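Darning vs lifetime guarantee socks – worth the bother?

Forum > Home and Household > Mending and Making Do

Junder
Posted 2026-09-16

Has anyone here done the sums on darning? I keep reading that we should all be mending our socks and I'm not convinced. A decent darning needle and a card of wool cost me more than a supermarket multipack, and the first heel took me most of an evening. It now has a lump in it that I can feel through my boot.

The other option seems to be those expensive pairs with a guarantee. I'm suspicious of those too. Somebody is paying for the replacements and I expect it's me.

trulside40
Re: worth the bother?

You're darning too tight. Leave slack at the turns and weave it flat, over a mushroom or an old light bulb. Mine have no lump at all.

Junder

I used a mushroom. Lump.

Pacheco

I'd question whether it's worth it for anything thin. Cotton office socks go at the toe, you darn the toe, then they go right beside the darn. You end up with a sock made of darns. Thick ribbed knits are another matter, there's enough yarn there to anchor to.

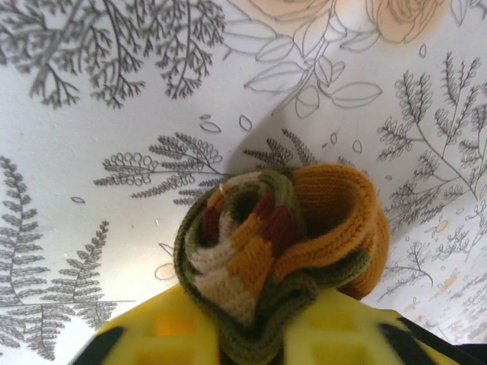
Ribbed and striped, though in a fine yarn.

With stripes you can also match one band and not fuss about the rest. I've stopped trying to match greens. Olive in particular is hopeless, every shop's olive is a different colour.

vutach_200

Sorry but "thick ones last" is only half true. I had thick wool ones felt solid in the wash at 40 and they were no use to anyone after that. Fibre content matters more than thickness. If there's no nylon in the heel it will go, whatever the label says about heritage.

trulside40

Disagree. My grandad's had no nylon in them and he walked to work in them.

vutach_200

And who was darning them every week?

trulside40

My gran. Fair point.

Pacheco

On the guarantee, I did claim once. You post them back at your own cost, washed, with the receipt. I had the receipt for one pair out of 2. They honoured that one, in a colour I hadn't asked for. By the time I'd paid the postage I could nearly have bought a plain pair from the market.

Junder

That's what I suspected. What about the "tested to 3000 rubs" business on the packaging? Rubs against what?

vutach_200

Exactly. It doesn't say. A bit of felt, a brick, a cheese grater? I ignore it. Turn the sock inside out and look at the heel – if you can see daylight through it in the shop, put it back.

Junder

Right. I'll unpick the lump and try again with more slack, but only on the thick pair. The thin ones are going in the duster bag.

trulside40

Wash them before you unpick. And use a blunt needle this time!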